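Breakfast and snack stuff that works when you're counting portions
Posted 2007-01-02 by Clementina Teixeira
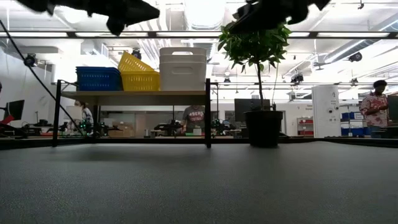
Cereal first

Measure it. Once, at least. Get the bowl you use every day, pour what you normally pour, then tip it into a measuring cup. Mine was two and a half servings. Been doing it for years and wondering why the box said one thing and my jeans said another.

After that, mark the bowl. A dab of nail polish on the outside at the one-cup line. Or buy smaller bowls, the Brunet ones at the outlet are deep and narrow and a cup looks like plenty in there. Wide soup bowls are the worst for cereal, everything spreads out and you keep pouring.

Leave the scoop in the canister. 1/2 cup scoop for the dense stuff (granola, clusters, nuggets), full cup for flakes and puffs. Don't mix them up, granola by the cup is a whole lunch.

Read the panel, not the front. Front says whole grain, light, smart, whatever. Panel says sugar grams and serving size. Compare by weight if the serving sizes are different, 30 grams of one against 30 grams of the other. Some boxes use a 3/4 cup serving and some use 1 1/4 and you can't go by the calorie line alone.

Stretching a sweet cereal

Kids want the sweet one. I want the sweet one too. Half and half with a plain one, shaken up together in the canister so nobody can pick. Corn flakes are good for this. Plain puffed wheat is OK but it floats to the top and you get all the sugar at the bottom.

Crushed cereal goes on yogurt. Last inch of every bag, the dust, save it. I keep a jar going. Also good for topping baked apples or for coating chicken if it's an unsweetened kind. Check that first!! Did a tray of drumsticks in cinnamon something once.

Keeping it crisp

Roll the inner bag down tight, clothespin, back in the box. Works fine for a week in winter. In summer here it does not.

Canisters for summer. I've got four Trallden ones with the rubber ring. Take the ring off and wash it every couple months, crumbs get under there and then it doesn't seal. Dry the canister overnight with the lid off before you fill it. Any damp at all and you've wrecked the box.

Cut the cooking directions or the serving panel off the box and tape it on the back of the canister. Write the date on the tape.

Stale flakes come back. Cookie sheet, 300 degrees, five minutes, let them cool all the way before you decide. Doesn't work for anything with raisins, they turn to gravel. Pick the raisins out first or just put that one in muffins.

Bars

Store bought bars: buy the box, never the single at the register. Take them out of the box and count out a weeks worth into a bag for the car or the desk. Rest goes up high. If I have the whole box at work it's gone by Wendsday, I know myself.

The chewy kind get hard in a cold car. Ten minutes in a coat pocket fixes it. In a hot car, anything with chocolate or yogurt coating is done for, go with the plain oat ones.

Homemade ones, since people keep asking. This is the short version.

2 cups quick oats
1 cup crisp rice cereal
1/3 cup honey
1/3 cup peanut butter
1/4 cup chopped dried cherries or apricots
pinch of salt

Warm the honey and peanut butter in a small pan until it stirs easy. Don't boil it or the bars go like brick. Pour over the dry stuff, mix with a greased spoon. Press into an 8 inch pan lined with wax paper. Press HARD. Bottom of a drinking glass works. Fridge for two hours, lift out, cut into 12. Mine come to 144 calories each but that's with my brand of peanut butter, figure your own.

If they crumble: not pressed enough, or you used old fashioned oats. Too sticky, roll the edges in a little more crisp rice.

They freeze. Wrap each one. Good until March if you make them now, after that they taste like freezer.

Oatmeal in the morning rush

Make your own packets. Snack size bags, 1/3 cup quick oats, a teaspoon of brown sugar, shake of cinnamon, tiny bit of salt. Do a dozen while you're watching TV. Way cheaper then the boxed packets and half as sweet. Boiling water, stir, lid on, two minutes.

Powdered milk in the packet makes it creamier. A tablespoon.

Microwave people: use a bowl twice as big as you think. It climbs.

Steel cut oats in a thermos. Rinse the thermos with hot water, put in 1/4 cup oats and a cup of boiling water, lid on tight, leave it on the counter overnight. Not my idea, came from my sister in law. Wide mouth thermos or you will never get it out.

After a workout

I go to the early class and come home starving. What helps is having the thing already made, so I don't stand there eating out of the box with the cupboard door open. Hard boiled egg, half a banana. Or cottage cheese with a scoop of the cereal dust from the jar. Or one bar and a glass of milk and then shower, and eat a proper breakfast after if I still want it.

Don't go by the number on the treadmill. Mine told me 895 one morning, no way. I was walking.

Water before coffee. Sorry. It helps.

Coupons and stocking up

January is when all the diet cereals go on sale, same as the sweatpants. Check the date on the box top before you buy six. Whole grain stuff goes off faster than the sugary kind, you can smell it, kind of like old crayons. Two extra boxes is my limit.

Clip box tops before you flatten the box. I keep an envelope taped inside the cupboard door.

Irstead's store brand bran flakes are every bit as good as the name one. The store brand squares are not.

Bulk bins: bring a marker. Write the bin number on the bag and also what it IS, in words. Have a bag in my cupboard right now that says 3754 and nothing else. Might be millet.

Cleaning up after

Dried on flakes in the bowl, soak in cold water, not hot. Hot sets it like glue. Same for the oatmeal pan.

Cereal crumbs in the toaster tray, don't ask, unplug it first and use a dry pastry brush.

Pantry moths. If you see one, everything in a bag or paper box gets checked. Toss what has webbing. Freeze the rest four days. Wipe the shelf with vinegar and get into the peg holes with a toothpick. Canisters again from then on, the Skedgate glass ones are fine too but heavy, keep them low.

More on muffins next time, need to retest the bran ones, last batch sank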